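4. Reglas de trabajo con objetos de mesa

Esta sección se aplica a todas las celdas Guvik con pinza de dos dedos instaladas sobre mesa. Complementa la evaluación de riesgos del integrador y no la sustituye. Las personas autorizadas a cambiar los parámetros de la pinza figuran en la hoja de puesta en servicio; en la planta de Bresimard son Krisztina Magyar y Heino Mets.

4.1 Antes de empezar

1. Compruebe que la parada de emergencia está al alcance de la mano desde el puesto del operador.
2. Retire de la mesa todo lo que no forme parte de la tarea.
3. Limpie la lente de la cámara de muñeca con un paño seco. No use alcohol.
4. Seleccione el perfil de objeto en el menú Vurkar > Pinza > Perfil.
5. Ejecute un ciclo en vacío a velocidad reducida.

PRECAUCIÓN: No introduzca las manos entre los dedos de la pinza con los motores habilitados, aunque el brazo esté detenido.

4.2 Objetos transparentes

Los envases de plástico transparente requieren un perfil propio. Los reflejos de la pared y las zonas translúcidas dificultan la localización del contorno, y a corta distancia la cámara puede tomar como borde exterior un anillo interior del envase. Para la aproximación, utilice como referencia una parte opaca o de color siempre que la haya.

1. Active la opción "Material transparente".
2. Fije la referencia visual sobre la parte opaca o de color.
3. Limite la fuerza de cierre al nivel 2. Con envases vacíos no supere nunca el nivel 4.
4. Confirme el contorno en pantalla antes de autorizar el cierre.

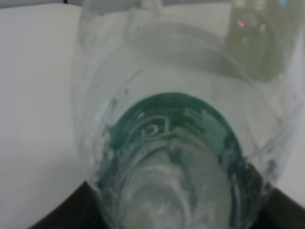
¿Se puede omitir la confirmación del contorno si el mismo envase ya se ha manipulado en la misma tarea?
La confirmación se repite en cada ciclo mientras esté activa la opción "Material transparente". Solo una persona autorizada puede desactivarla, y el cambio debe anotarse en el registro de la celda con nombre y motivo.

Nota: si el contorno se pierde durante la aproximación, el brazo se detiene y retrocede 130 mm. No lo empuje a mano para completar el movimiento. Pulse "Reanudar" y vuelva al paso 2.

4.3 Vasos y recipientes abiertos

1. No trabaje con líquidos durante la puesta en marcha.
2. Sitúe el recipiente lejos del borde de la mesa y apoyado en toda su base.
3. Abra la pinza por completo antes de iniciar el desplazamiento hacia el objeto.
4. Compruebe que el espacio entre la pinza y el recipiente está libre.
5. Inicie la aproximación y mantenga la vista en el brazo, no en la pantalla.

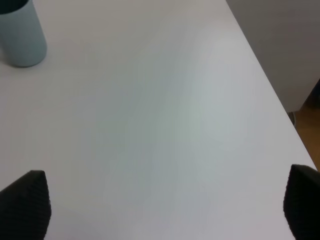 Figura 4-2. Pinza abierta sobre la mesa, con un vaso azul claro al fondo a la izquierda.

Las superficies blancas y mates dan buen resultado con la mayoría de los recipientes de color. Evite los tableros brillantes. Si cambia la iluminación de la sala, repita la calibración de color descrita en la sección 3.

PRECAUCIÓN: La zona de trabajo termina antes que el tablero. Configure el límite virtual por dentro del canto de la mesa en todos los lados, también en los que dan a una pared. Un objeto soltado fuera del límite se recoge a mano, con los motores deshabilitados.

4.4 Inspección de los dedos

Revise las superficies de agarre al comienzo de cada turno. Si la textura está desgastada, brillante o levantada por una esquina, sustituya los dos dedos a la vez. No mezcle dedos Vanags de distinto lote. El par de apriete de los tornillos se indica en la sección 9.

4.5 Registro

Anote en el registro de la celda:

- perfil de objeto y nivel de fuerza empleados
- paradas de protección y su causa, si se conoce
- objetos caídos o deformados
- cambios en el límite virtual

Los registros se conservan junto con la hoja de puesta en servicio. Las consultas sobre esta sección se dirigen a Benvinda Meireles, responsable de documentación.

Revisión del 20 de noviembre. Se añade el paso 4 en el apartado 4.2 y se corrige la distancia de retroceso.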